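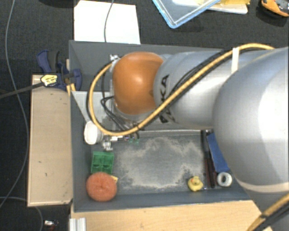 The Graltau Applied Handling Office has completed its review of the Stostero bin-picking service. This thread summarizes our findings for member organizations considering a subscription.

Stostero is offered as a monthly service. The fee covers the picking software, remote support and two site visits per year. The arm, the bin and the mounting are supplied by the customer. Members who already own a suitable arm will find the entry cost modest.

Our review ran for 14 working sessions in October. Rekha Chaturvedi led the trials and Achilleas Moschos was responsible for installation and cabling. Neither has any financial interest in the supplier.

The supplier asks for a mixed bin, and we provided one. Ours includes a yellow rubber duck, a round reddish-orange scrubber-like item, a green block with square compartments, long dark rods and a flat blue piece. Members should test with their own parts before signing.

Setup: the manual allows 60 minutes for calibration. Our first calibration took longer, owing to an error in the printed instructions for the bin corners. The supplier has been informed and a corrected sheet is available on request.

Picking: compact items gave little difficulty in our sessions. The long rods were the weak point. When they rested against other items, the software often chose a grip too near one end and the rod swung during the lift. Operators should expect to step in.

Cable routing deserves attention. On our arm the yellow cable, with a black cable beside it, runs along the outside and loops around the orange joint cover at the end. The Stostero guide gives this subject a single paragraph. We recommend that installers allow generous slack and inspect all ties weekly.

Support was prompt and courteous. Hye-jin Maeng submitted 3 requests during the trial, one of them outside business hours, and all were answered by a technician the same day. Remote sessions require a stable network connection at the cell.

Reporting is limited. The dashboard shows completed and failed picks but does not separate failures by item type. Members who need this must export the log and sort it themselves - a tedious task for a busy site.

For comparison, the Ernon package we reviewed earlier has better reports but requires its own arm. Carvalho offers a similar subscription and is next on our review schedule.

Recommendation: suitable for sites handling small, compact goods with an operator nearby. We do not recommend it at present for long or slender parts. Members may request the full report, including session logs, from Firouzeh Bahrami at the Graltau office.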